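January, bench notes, adhesives and paper

Start 8:40 a.m. Carrying on with the paste comparison from before the break. Negi is the wheat starch paste we have been cooking ourselves, Pinex is the ready-mixed cellulose one in the tub. Prarkmont want a decision on which to use for the reprint of their botanical wallpaper, and they want it before they order more stock from the mill.

Paper

Two grounds from Tralum, a smooth one and a slightly toothed one, both 114 gsm. The toothed sheet drinks up more paste and curls toward the printed side after a few minutes. The smooth one stays flat longer but skates around on the wall when you try to line up a drop. Gil-soo Sun cut the strips yesterday and labeled them in pencil on the back. Please keep doing it in pencil. The marker bled through on two of the pale strips last time and we had to throw them out.

Paste

Cooked the Negi at the usual strength, strained it twice, let it cool with plastic wrap pressed onto the surface. Still a few lumps near the bottom of the pot. I think the flame was too high at the start. Pinex straight from the tub, stirred, nothing added.

Soak time was 5 minutes for every strip, folded paste side to paste side. I tried one toothed strip at 4 and it was still expanding when I hung it, with a bubble down the middle that would not brush out. Went back to 5.

Hanging

Used the primed boards on the north wall. Brushed from the center out, then rolled the seams lightly. With Pinex I had plenty of time to slide the second strip up to meet the first. Negi grabs sooner. On the smooth ground that helped, on the toothed ground I had to peel one strip back and hang it again, and the edge got a little fuzzy from the handling.

Wiped the squeeze-out with a damp sponge after each seam. Pinex wiped off clean. Negi left a faint dull patch on the dark blue areas, visible only from the side. May be that I waited too long. Try again with a wetter sponge and change the water more often.

Pattern matching

The leaf design is a drop match and it is easy to lose your place. The large monstera leaves are the best thing to line up on. I was using the small brown-and-gold flowers at first and kept ending up one repeat off. The orange fruits also work, but on the test strips they sit close to the trim line and a bad cut shows right away. Gil-soo thinks the dark blue should go down a shade. I would leave it. Over three walls it holds up well next to the turquoise and the pale fronds.

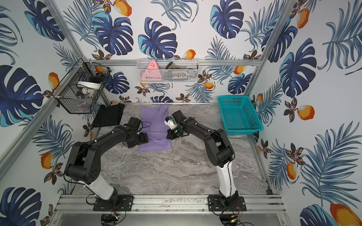

Seams after drying

Checked at 2:15 p.m. with the work lamp held flat against the board. Smooth ground with Negi has the tightest seams of the lot. Smooth with Pinex opened a hair near the top, probably the heater. Toothed with Pinex is fine all the way down. Toothed with Negi has the fuzzy edge mentioned above and is otherwise OK.

Peel test on the offcuts, more than 30 of them, went quickly. Pinex lets go in one piece after wetting. Negi takes longer and brings up a bit of the primer in spots. For a rental or a shop fit-out that would count against it.

To do

Recook Negi on a lower flame and strain before it cools.
Ask Tralum whether the toothed sheet comes in a wider roll.
Move the boards away from the heater.
Sponge test on dark blue only, both pastes.
Order seam roller, the old one has a flat spot.
Hold off writing to Prarkmont until the boards have had the weekend.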